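thread time. I've had the Flellent gripper kit on my bench since May and people keep asking so ok, dumping everything in one place. typing this between runs, excuse the typos

for anyone new: Flellent is a two finger gripper with a small camera at the wrist, sold as a kit by Hilten. you bolt it to an arm you already own. I paid for mine, full price, no code, no link at the end

price. 1507 with the camera mount and the spare finger pack. not cheap. not the worst I've looked at either. shipping was seperate and I'm still a bit sore about that

I tear down and sort old desktops for parts. so that's the whole test. can it pick up small flat stuff out of a PC case without wrecking it. if you pack boxes or fold shirts this thread will not help you much

build. kit says an afternoon. took me two evenings. the plates go on fine, hex screws all over, one key does most of them. the guide skips the bit where you route the cable BEFORE you close the housing. ask me how I know

so: cable first, housing second. write it on the box

also get your own hex key with a ball end. the one in the bag is short and there's a screw down by the bracket that you reach at a horrible angle

ok the fingers. two different shapes on mine, a long skinny one with holes up it and a shorter blocky one. I thought I'd hate that. I like it. skinny one gets into tight places, blocky one gives you something to push against

stock pads are slick though. on flat metal things they slide. I swapped to the grippier ones from the spare pack the first week and would not go back

on to the job. loose CPUs. flat, shiny, expensive if you chip one, thin green edge all the way round and that's where you have to hold it

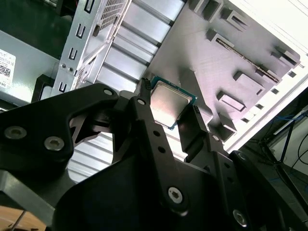
wrist cam view, processor in the fingers over the motherboard tray

note the angle on the chip. you get that a lot with this finger pair, one contact up the left side and one down at the corner. for sorting I don't care. for putting one in a socket I would care very much

and no I would not socket a CPU with this. hands. use your hands

shiny lids are the other headache. heat spreader catches the bench light, camera gets a white patch, software decides there's no part there. I moved the lamp off to one side and hung baking paper over it. ugly, helped a ton

bare case metal does it too. anything brushed or ribbed. if your work is all plastic you'll have an easier life than me

software. it ships with Trustell, which does teaching and playback. you drag the arm through the move, it saves it, you trim the dumb parts. trimming is good. saving is fine. naming files is a mess, everything is called "take" plus a number unless you stop and rename it

I now have a folder with 34 takes in it and could tell you what maybe two of them are

force setting goes from low to high on a slider with no units. NO UNITS. I asked support, they said start low and go up. cool. I keep it just under a quarter for chips and push it up for drive brackets

do the force setting on a dead part first. please

numbers because someone always asks. I ran the same pick on dead chips, flat tray, lamp sorted, nearly 2000 picks over a few weeks. drops happened mostly in the first batch with the slick pads. after the swap it got boring, which I mean as praise

inside a case is a different story. the housing is chunky. fine over an open tray, annoying next to a drive cage. you end up coming in from one side and the arm plate wants to hit everything on the way. I pull the cage now when I can

cables also. it will happily hook one and keep going. tie them back or tape them, whatever, just get them out of the path

things I like, quick: solid, no wobble after weeks of use. spare fingers are easy to swap. camera sits close enough that you see what the tips are doing

things I don't: the guide. the slider. the short key. the fan on the control box, which whines, and my bench is in the same room I sleep in

also tried the Lahlou starter gripper last year so, short compare. Lahlou is cheaper and lighter and the app is nicer, by a lot. but the tips flexed on me and I gave up on anything as thin as a chip. for bigger softer things I'd probly still pick the Lahlou

returns: 14 days, unopened spare pack only. so don't rip into the spares till you know you're keeping it. I ripped into the spares

who should get it. you have an arm already, you work with small hard parts, you don't mind fiddling. who shouldn't: anyone hoping to plug it in and walk off. you'll be babysitting it for a good while

will I keep mine, yes. would I pay for the second camera add on, no, not till they fix the glare thing

someone asked about RAM sticks. easier than CPUs, more to hold on to. longer post on that when I've done more of them. m.2 drives I haven't tried, too scared of bending one

ok batch is done, going to go swap trays. replies open, I'll get to them tonight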